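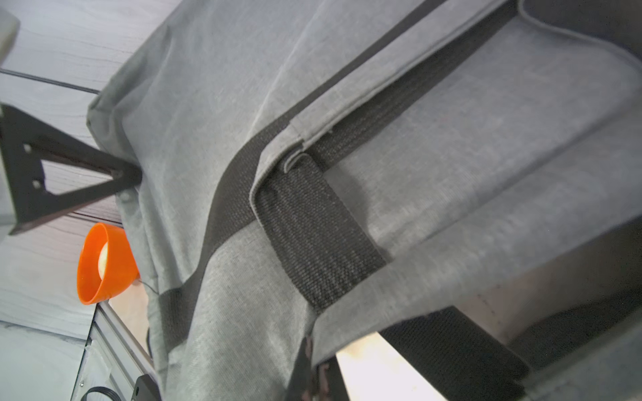

ok so I've decided to do the no-car grocery thing for the whole summer and I'm going to complain about it here, in installments

background for the new people: I live at the top of Rakwood, which if you've never been is a hill with some houses stuck to it. The Dillia market is at the bottom. You see the issue

---

Week one I bought groceries like a person with a trunk. Two melons. A gallon of milk. The big vinegar, because it was on sale!! I made it to the bus shelter and sat there reconsidering the vinegar

---

The 6 bus is the one you want coming home. The 8 goes up the back way and it's a lovely ride – you see the reservoir and everything – but it drops you on the wrong side of the school and then you've got the stairs. I've taken the 8 by mistake two times now

---

Things that travel well: cabbage, onions, dry beans, any cheese you'd grate. Things that don't: peaches, the nice bread, those eggs in the flimsy plastic cartons (cardboard is so much better, I will not be taking questions)

---

Packing order matters way more than I thought. I used to put cans on the bottom and call it a day, but if the cans are all on one side the whole bag twists around and bangs your knee every step. Cans flat along the bottom, greens standing up at the back, bread last. My shins have recovered nicely

---

Someone asked about straps. Long ones! If I can't get it over my shoulder with a jacket on I don't want it. I had a cute one with rope handles from a street fair and it left grooves in my hand for an entire evening

---

Farouk (the produce stand, the one with the green awning) opens earlier than Dillia and I have become one of those people who's there before 9. The cilantro is still standing up straight at that hour. By noon it looks how I feel

---

Also they'll sell you half a cabbage if you ask. I lived here six years without asking

---

Mounir Bouzid just replied that I should get a wheeled cart. Mounir, I've seen you take your cart up the Fiddale steps. I was behind you. I heard the language

---

But ok, fair, I did look at carts. The decent ones cost more than I want to spend on something that has to live in my hallway, and my hallway is already a bike and a coat situation. Ask me again in August when it's disgusting out

---

What I didn't expect to like is going more often for less stuff. I used to do one enormous shop and then throw out a bag of slimy spinach every single week. Now I buy spinach, I eat the spinach. Tuesday I went down for a lemon and a can of chickpeas and felt extremely European about it

---

Dinner from this week's haul, since people always want to know: chickpeas, half a cabbage sliced thin and cooked way past when you think it's done, lemon, lots of black pepper, the end of the feta. Ate it out of the pan standing up. Would make again tonight if I had another lemon

---

My phone says I did 3000 steps just on the Dillia trip, though I did go back in for the coffee I forgot, so don't hold me to it

---

Frozen stuff, still unsolved. I want peas. I want ice cream, obviously. If I catch the 6 right away it's fine and if I miss it I'm holding soup. Has anybody tried wrapping things in a towel? Does that do anything or is it just a towel

---

three of you have now said newspaper. Where are you all getting newspaper

---

Going down again tomorrow for rice and dish soap. Taking suggestions for things that are light and taste good, so far I have "crackers"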